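Resetting the two-arm coffee table cell after a move

Quick notes, wrote these down while doing it. Covers the Silton bench only. Verach bench has different plates so dont copy the numbers over.

You need: hex keys, a torque driver, white tape, marker, a straightedge, a clear plastic cup you don't mind crushing.

1. Power off both arms. Both. Not just the one you're working on. Hold each arm up while the brakes let go or it drops on the table and you get a new dent.

2. Base plates first. Back the bolts out half a turn, push the plate square against the table edge, snug them by hand, then go round in a cross pattern. Check the label on each plate matches the config file. Kamran Sadeghi swapped left and right in May and we lost an afternoon to it.

3. Center bracket. Clamp pieces loose, set the bar angle, tighten a little on each screw in turn. If you crank one side down all the way first the bar walks. Put tape on the table next to the bracket and mark the bracket edge on it. Now you can see if it creeps later.

4. Cables. Leave slack at the bases, enough for full rotation of joint one. Run each arm by hand through the whole range and watch the cable, not the arm. Anything that goes tight, redo it.
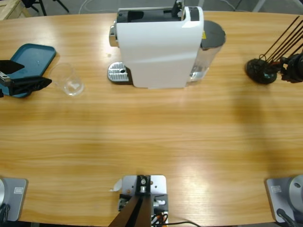
5. Power up, home the arms one at a time. Left, wait, right. Homing offsets on ours are 1,733 left and 3,191 right, in encoder counts. Yours will differ, write them down somewhere that isn't the whiteboard.

6. Gripper check. Open, close, open. Fingers should meet flat. If they meet at the tips only, the finger screws are loose, 9 times out of ten its that.

7. Teach the fixed points. Coffee machine goes on the far side, lever up, drip tray toward the arms. Touch off on the tray's front corners, then the lever. Go slow near the lever, speed at 42 percent or less. The water tank is plastic and cracks easy, so add a keep-out box round it before you run anything. Farzad Hassanpour's box from the Clonside setup is fine as a start, just shift it to your origin.

8. Cup test. Machine unplugged, tank empty. Pick the cup, place it on the drip tray, pick it again, put it back. Clear cups are a pain for the depth camera, so teach that position by hand and don't trust detection for it. Run 60 cycles. If the cup drifts toward one side over the run, go back to step 2, a plate is moving.

9. Recheck the tape mark by the bracket. Moved? Retighten and do step 7 over. Yes, all of it.

After that: wipe the table, save the config under a new name, don't overwrite the old one. Bolts get another check after the first full day of running. Replacement finger pads are in the Kaushik drawer, bottom left, order more when you take the second to last pair.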